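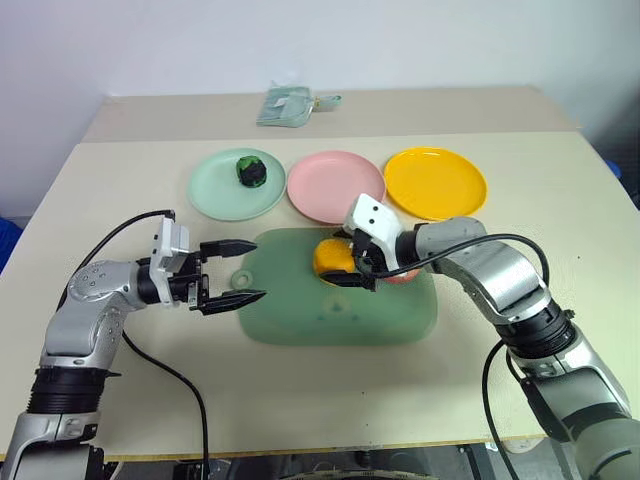 *Round plastic plates in mint green, pink and yellow, with a translucent green cutting board.*

# Plastic tableware

**Plastic tableware** is the general name for plates, bowls, cups and serving pieces molded from plastic and meant to be washed and used again. It is usually treated apart from disposable picnic ware, although the two have borrowed shapes and colors from each other for as long as both have been around. In most homes it lives alongside ceramic and glass, and comes out for breakfast, for children, for the backyard and for the sort of supper that is eaten on the porch with a napkin tucked under one knee.

## Materials

The older kind, and for many people the one that comes to mind first, is melamine, a hard resin with a pleasant weight to it and a clink not so very far from that of china. Melamine keeps its gloss for years if it is treated kindly, but it should not go in the microwave, where it can overheat and crack. Polypropylene is softer, lighter and a little waxy to the touch, and many pieces made from it are sold as microwave safe (the mark on the underside is the thing to trust). Clear tumblers and pitchers are often made of harder, glassier plastics, which look lovely on a summer table but show every scratch.

## Color

Color has always been a large part of the appeal. Pigment is mixed into the plastic before molding, so it runs all the way through and a chip or a scrape does not reveal a different shade underneath. Many households end up with a mixed stack, one plate of each color, and children in particular grow attached to "their" plate and will wait quite patiently for it to come out of the dishwasher.

## The Plaltard pattern

Among collectors in the town of Chantharasri, the best loved line is Plaltard, a set of pastel pieces sold by the housewares firm Pruvell. The original range had 51 pieces, from egg cups up to a lidded cake carrier, and came in 8 colors, of which the butter yellow is the easiest to find and the lilac by far the hardest. Its plates have a shallow well and a slightly raised rim, a comfortable shape for anything with gravy. Pruvell later passed the molds to a smaller maker, Grilora, which brought back four of the colors and left the rim just as it was. Stock number 2359, the divided serving dish, was never reissued, and owners tend to hang on to theirs.

The town holds a swap meet for the pattern every January, when lids are matched up with bowls that have gone without one for years.

## Care

Warm water, a soft cloth and ordinary dish soap are enough for nearly everything. Scouring pads dull the surface, and a dull surface takes up stains from tomato sauce, turmeric and berries much more readily than a shiny one. A paste of baking soda and water, left on overnight, will lift most tea marks. Pieces that are badly scratched or cracked are best retired from the table, though they go on being very useful as saucers under flowerpots.

## See also

- Melamine resin
- Lunch box
- Picnic basket
- Cutting board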